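### 3.2 The bins, and what goes into them

I should say a bit about the bins, as I've probably spent more hours staring into them than anyone would think sensible. When we began the sorting study at Clurnham in May we had a lovely plan in which every small item had its own tray (labels, dividers, the lot). It lasted less than a fortnight. People who sort things for a living don't use a tray for each item. They use one deep bin, tip everything in and rummage, and once we'd watched them do it we threw our trays out and did the same.

So each trial starts with a mixed bin. We drew the contents from a pool of 350 household odds and ends, mostly bought in job lots from a clearance shop called Rura, plus a box of bits from my own kitchen drawer that I never got back. I wanted things that are a nuisance to tell apart by feel: lids that nearly match, stubby little jars, boxes that have been opened and shut again. Large soft things such as towels were left out after the pilot, as they simply sat on top and hid everything else, and the whole session turned into a towel-lifting exercise!

Depth matters much more than I'd guessed. In a shallow tray you can see nearly everything at once and the order of picking is pretty much left to right. With high walls the picking goes in layers, and small round things roll off into the corners and stay there until the end. We ended up calling these the "leftovers", and they come back in Section 4, where they account for most of the slow trials (Figure 3).
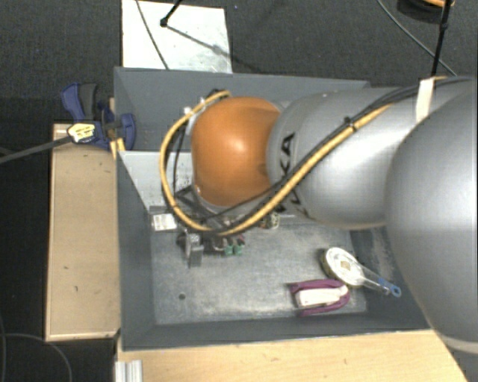
**Figure 3.** A rectangular dark grey bin set among pale wooden surfaces, with a KUKA arm reaching down into it.

The other thing that surprised me was how much the filling affects the emptying. If I poured the items in quickly from one side, they made a slope and the heavy ones ended up at the foot of it. If I placed them by hand I'd tidy them without meaning to, lining up the boxes along a wall, and the trial went faster for no good reason. After a fair bit of grumbling we settled on a fixed routine. The items go into a cardboard carton, the carton gets turned over twice, and then it's emptied into the middle of the bin in one go. Whatever lands outside goes back in the carton for the next round. It's noisy, but two of us filling bins on different days now get much the same sort of heap.

We ran 300 trials this way, with 30 items in each bin. I counted them in and I counted them out again, and on two occasions the numbers didn't agree; both trials were dropped and repeated. Labels were left on wherever the item came with one. We did think about peeling them all off for the sake of neatness, but the Ó Néill sorting sheets, which we used for grouping the items, lean on labels quite a lot, and a pool of bare items would have been a poor match for what turns up in a real stockroom.

One small point for anyone wanting to repeat this: wipe the bins out between sessions. Dust and crumbs gather along the bottom edge, and flat things like cards stick to it and get missed. I only started doing it properly after the pilot, so the pilot times are kept apart from the rest and reported separately in Section 4.3.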